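Ticket 800 – Cellule bimanuelle Tovside – Arrêt de protection en phase d'approche
Ouvert par : Joana Antunes
Assigné à : Siyabonga Nel
Date : mai 2020
Priorité : haute
État : en observation

Symptôme
Le bras droit se met en arrêt de protection pendant la descente verticale vers la table. Message du contrôleur Moya : « écart de suivi, axe 5 ». Le bras gauche reste sous tension et garde sa position. Défaut apparu 29 fois sur 100 cycles. Rien de semblable dans le journal d'avril.

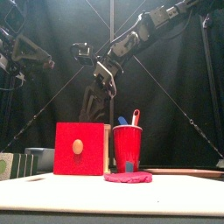
Le défaut ne dépend pas de la charge : il survient pince vide, avant tout contact. La posture d'approche est celle du programme standard, pince du bras droit à la verticale, pointes des doigts arrêtées juste au-dessus de la boîte rouge. Le gobelet rouge avec ses deux ustensiles et le disque de pâte à modeler rose n'entrent pas dans la trajectoire. Collision avec un objet écartée.

Vérifications (S. Nel)
1. Redémarrage du contrôleur : sans effet.
2. Recalage du zéro de l'axe 5 : sans effet.
3. Vitesse d'approche réduite de moitié : le défaut persiste, mais plus tard dans la descente.
4. Charge utile déclarée : valeur de l'ancienne pince. La masse de la caméra de poignet n'a pas été ajoutée après le remontage. Corrigé.
5. Passage du câble au poignet : gaine Plastiver serrée trop court, tension en fin de rotation. Collier desserré, mou rétabli.

Commentaire de Cadi Bellis
Le point 4 n'explique pas tout. Avec la charge corrigée et la gaine encore serrée, j'ai eu deux arrêts. Merci de garder les deux causes dans la fiche. À vérifier aussi en face à face, quand les deux pinces travaillent l'une devant l'autre : la rotation du poignet y est plus forte.

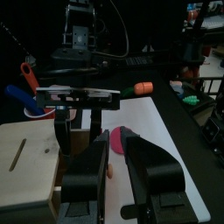

Essai refait dans cette configuration après les deux corrections : 100 cycles, aucun arrêt. Courant de l'axe 5 stable sur toute la descente.

Sécurité
Le seuil d'écart de suivi n'a pas été relevé et ne doit pas l'être. Corinne Ambrose demande que tout réarmement se fasse hors de portée des deux bras, y compris celui qui n'est pas en défaut.

Reste à faire
Reporter la longueur de gaine sur le plan de montage Mistley (H. Kereama). Contrôler la charge déclarée du bras gauche. Ticket maintenu ouvert jusqu'à ce contrôle.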